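店舗・倉庫 安全点検表(帽子売場およびバックヤード)
点検日:2019年10月11日
点検者:Piyumi Gamage
対象:Susetti Drukville店

1. 避難通路 良
通路幅は確保されている。4月に指摘した台車の置きっぱなしは今回なし。

2. 消火器 要対応
レジ裏の1本、圧力計の針が緑の範囲の下限。Karunaratne防災に交換を依頼済み。バックヤード側は異常なし。

3. 陳列台・帽子スタンド 一部要対応
34台を手で揺らして確認。うち5台は支柱のねじにゆるみがあり、その場で増し締めした。高さのあるスタンドは台の縁から離して置くこと。つば広の帽子は重心が偏るので、かぶせた状態で安定を確かめる。

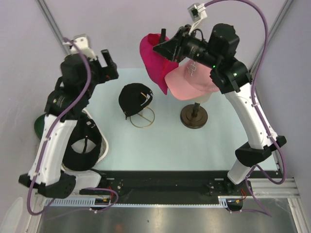

4. 脚立 良
開き止め、滑り止めとも問題なし。最上段の「乗るな」の表示が薄れているため、次回までに貼り替える。

5. 在庫棚 要対応
上段の箱が天井の散水ヘッドに近すぎる。在庫282箱のうち17箱を下段へ移動。棚の転倒防止金具は奥の列だけ未確認、箱をどけてから再点検。

6. 電気まわり 良
スチーマーの電源コードに傷なし。使用後はプラグを抜くこと。延長コードの連結は見当たらない。

7. 救急箱 要補充
ばんそうこうの残りが少ない。消毒液は期限内。

備考:項目2と5は対応後に写しをCernon事務所へ送付。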